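Care and Storage of Small Parts at the Leltgate Training Workshop

Issued to members and course participants by the Tumenholm Technical Institute
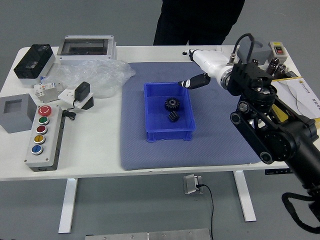 Why the arrangements are changing

Members who use the Leltgate workshop will be aware that the storage of small mechanical and electrical parts has been under review since September. The review followed a number of requests from course tutors, who reported that too much of each practical session was being spent in searching for matching pieces. Gears were being returned to drawers meant for fixings, and enclosures were often put back without their covers or screws.

The Institute has now agreed a revised procedure, which takes effect from 2023-10-31. It applies to all evening and daytime courses held at Leltgate, and to members who book a bench for their own work.

Blue bins for gears

Spur gears and pinions will in future be kept in the small blue plastic bins. Gears that are meant to run together should be stored together, in the same bin, and should be laid flat where their shape allows. A large spur gear and its pinion are easily separated when a bench is cleared in a hurry, and a gear without its partner is of little use to the next group.

Each bin should be placed on the bench mat while parts are being taken out or put back. The mats protect the tabletop and make it less likely that a small part will roll to the floor. Participants are asked not to stack bins that have gears in them, and not to use the bins for screws, cable ends or personal belongings.

Please do not apply oil or grease to any gear before storing it. Where a part appears to need attention, it should be handed to the tutor with a short written note of what was observed. Damaged teeth should always be reported, even where the damage is slight.

Enclosures and distribution boxes

The electrical enclosures and distribution boxes belong together on one side of the bench during a session, so that the middle remains free for the work in hand. Boxes with a hinged transparent cover may be left open while they are in use, but must be closed before they are returned to the shelf. The covers can be strained if another item is set down on them – several have had to be replaced this year for that reason.

Modular circuit breakers used for teaching are not to be removed from the workshop. They are supplied for practice in mounting and layout only, and must not be connected to the mains by participants under any circumstances. A breaker found loose on a bench should be given to the tutor, who will return it to the correct tray.

Packaging

Clear plastic bags in which components have been delivered should be emptied and checked before they are thrown away. Small screws and blanking pieces are frequently left in the corners. Bags in good condition may be folded and placed in the drawer beneath the Dakard shelving, where they will be used again for spare parts. Torn bags should go into the recycling container by the door.

Closing a bench at the end of a session

Tutors are asked to allow 15 minutes at the end of each session for clearing the benches. Parts should be sorted into their bins and trays first, and the mat wiped with a dry cloth afterwards. Bins should be returned to the shelf with their labels facing outwards. Missing items should be entered in the workshop book on the same day, with the bench number and the name of the course.

No more than two groups may share a bench. Where two groups do so, one member of each should be present when the bench is closed.

New shelving in the Gowda Room

Additional shelving has been fitted in the Gowda Room and will be used for enclosures that are not needed for current courses. The lower three shelves are reserved for heavier boxes. Members who require an item from this room should ask at the workshop desk, where a key is kept, and should sign for the item before taking it through to Leltgate.

Enquiries

Questions about the revised procedure should be addressed in writing to Lakshmi Poduval, Workshop Co-ordinator, at the Tumenholm office. Printed copies of the procedure are available from the workshop desk, and one has been placed at the end of each row of benches. Tutors who wish to propose a different arrangement for a particular course are asked to write before the course begins, so that labels and trays can be prepared.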